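Visit report: simulation open afternoon at the Andrade building, Putholm

Filed under: site visits, manipulation, simulation
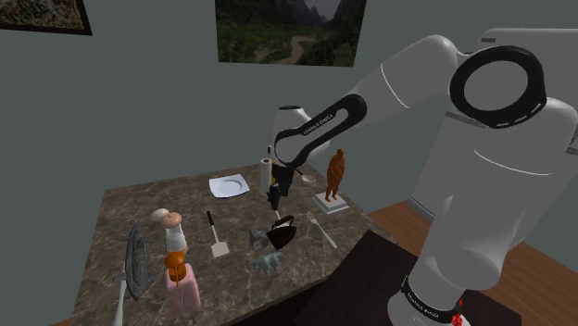
Purpose of the visit

Stitden opened its simulation group to outside visitors for one afternoon in April. I went because we are weighing up whether to build our own simulated test bench or license one, and Stitden's Edeck package is on the short list. The invitation promised a working session and mostly delivered one. There was a short talk, a long demonstration and a tour of the server room that could have been skipped.

The group occupies the second floor of the Andrade building. Visitor parking is at the rear and fills early. Sign-in took longer than it should have, and the first part of the talk had started by the time I found a seat.

What Edeck does

Edeck is a rendering and physics package for tabletop manipulation. It loads a robot arm, a room and a set of objects, then runs a control policy against them and logs the result. The host for the afternoon, Gillespie Moncrieff, leads the scene-building side and was careful to say that the package is sold for evaluation first and training second. His argument was that a lab can get by with a mediocre training simulator if it has good real data, but a mediocre evaluation simulator will rank policies in the wrong order and cost months.

The object library holds 255 items at present. Each has a visual mesh, a simpler collision mesh, a mass and a friction value. Masses are measured from a physical item where Stitden owns one and estimated where it does not. The estimated ones are flagged in the file, which I was glad to see.

The demonstration scene

The demonstration ran in a domestic room with a marbled stone tabletop and a white arm carrying a black gripper. The objects were a deliberate mix. An old-fashioned clothes iron with an arched handle sat near the middle of the table, with a pale teal animal figurine in front of it. A spatula and a fork lay flat on the stone, and a white upright cylinder much like a paper towel roll stood next to the gripper. There was also a statue on a stepped pedestal, which makes little sense next to a spatula but is a useful tall obstacle on the right side of the arm's workspace.

Moncrieff spent most of his time on the flat utensils. A thin handle on a hard surface leaves the fingers very little to close on, and small errors in the collision mesh decide whether the grasp holds. Edeck uses a finer mesh for utensils than for bulky items. He showed the same grasp with the coarse mesh switched in, and the fork slid out sideways on nearly every attempt.

The iron raises a different problem. Its handle is the obvious place to hold it, but the opening under the arch has to be open in the collision mesh as well. An automatic convex hull fills it in, and the fingers then stop against empty air. Stitden splits such items into several convex parts by hand. I asked how long that takes per object and was told it depends on who is doing it.

Numbers from the session

Each policy was run for 200 episodes, with object poses shuffled between episodes and the room left unchanged. The policy used for the demonstration finished 65 percent of them. Episodes ran on 28 parallel workers, and results appeared on the wall display as they came in.

I would treat the success figure with caution. The instruction set was short, and an episode was scored as complete once the target object had been lifted clear and held. Placement was not scored at all. Moncrieff confirmed that placement scoring exists – it was turned off to keep the session on schedule.

Questions from the floor

Lighting came up first. The renderer can vary lights and wall color between episodes, but shadows under the gripper are still softer than in a real room. One visitor asked about deformable objects. Cloth is not supported and is not planned for the next release.

I asked about camera placement. The outside view can be moved freely, and Stitden recommends matching it to the real installation before any comparison is made. The calibration tool for this is a separate script with thin documentation. Two people from another firm said they had given up on it and matched the view by eye.

Licensing was handled in a handout. Prices are per seat, the worker count is capped on the lower tier, and custom objects remain the property of the customer.

Follow-up

I have requested a trial license with placement scoring enabled. The first test will be our own utensil set, scanned and meshed here, run against logs we already have from the physical cell. If the ranking of our three older policies comes out the same in both, we continue with Edeck. The handout and my notes on mesh settings are in the shared folder.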